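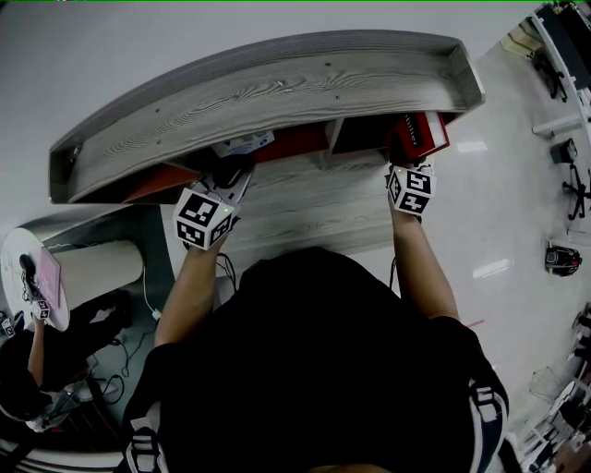 Low gray shelves at the office, what goes where

Posted by mreddy_skd, 11/07/2018
We have one of those low open shelf units with the curved front, gray wood-grain, and it has turned into the place where every small box ends up. I want to sort it out before December, when the rest of our stuff comes over from the Revadmont office. Boxes get pushed to the back of a compartment and then you have to reach in from above to get them out. Labels? Bins? One kind of thing per compartment?

gantry52
Bins. Get them a little shallower than the compartment so you can slide them out. We bought 5 from Mahrous and they have held up fine.

tollhouse
I disagree on bins. With an open shelf you can see what you have. Put everything in bins and people stop looking, then they order the same thing again. We had 3 unopened boxes of the same printer labels at one point.

gantry52
Then write on the bins.

tollhouse
People don't read them.

mreddy_skd
I'm leaning toward no bins. The compartments aren't very big and a bin wastes the corners, more so at the curved ends.

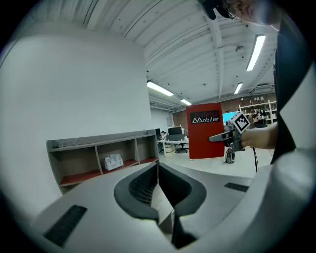

The other thing is the wall. A low unit against a tall plain wall leaves a lot of space doing nothing, and my manager asked if we could put a second unit on top. I'd like to keep the top clear. Has anyone stacked two of these?

p_lindqvist
Wouldn't do it unless they're made to stack. We have the Rundia ones and you need the connector kit, 141 for the set when we bought it. Without it the top one slides if someone leans on it.

tollhouse
Agree with that. If you want to use the wall, hang a shelf on it and leave the low unit alone.

gantry52
Check what the wall is before you drill. Ours at the old place would not hold a screw.

mreddy_skd
OK, no stacking. I'll ask the building people about the wall. Plan for now is boxes in front, one row deep, and anything we haven't touched in 2 months goes to the storeroom.

p_lindqvist
One row deep is the part that matters. Turn them so the printed side faces out too.

gantry52
Still say bins.

mreddy_skd
Noted. I'll post back after the move.
Malathi Reddy
Skendevon, front office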